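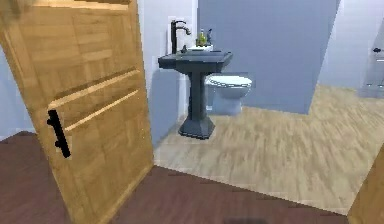

Trastard Robotics Club: Your Questions

Updated Jan 17, 2021

I run the simulation side of the club, so I get most of the email. These are the ones I answer over and over!

Do I need to know how to code?

Nope. A little Python helps, but I'd say half of us learned it here (me included, and my first program drove straight into a wall). If you can open a file and save it without losing it, come on in.

What are you all working on right now?

The household challenge at the Govstead meet. Teams get a simulated home and a list of chores, and the software has to get through them with no one touching the keyboard. We're on the bathroom section, so there's a lot of doors, sinks and toilets on our screens lately. My family has stopped asking.

Why so much fuss about doors?

Oh boy. A door moves while you're moving, and the handle ends up somewhere new every time it swings. Our bathroom door has a black vertical bar handle, which I like much better than a round knob, but you still have to plan where to stand so the door doesn't sweep into you. We spent most of December on that and I'm still not happy with it.

Is there a real robot too?

Yes, her name is Rerkasach and she lives in room 2407. You get time with her once your code runs clean in the simulator 8 times in a row. It's a strict rule and I will not bend it, so please don't bring cookies (okay, bring cookies).

What's Yoon?

Our shared code folder. You'll get a login your first week. Please make your own branch before you change anything!!

What kind of laptop do I need?

Anything that runs a browser. The heavy rendering happens on the lab machine and you watch from home. If it's choppy, turn the shadows and reflections down first.

How much does it cost?

It's $40 for the year, and that covers the meet fee and a shirt. If that's a problem, write to me and we'll sort it out quietly.

How much time does it take?

We meet online for two hours a week. Before a meet it creeps up, I won't lie.

Can I join in the middle of the year?

Sure, just send the form in. You'll start on the practice rooms with a partner and move over to the challenge house when you feel ready.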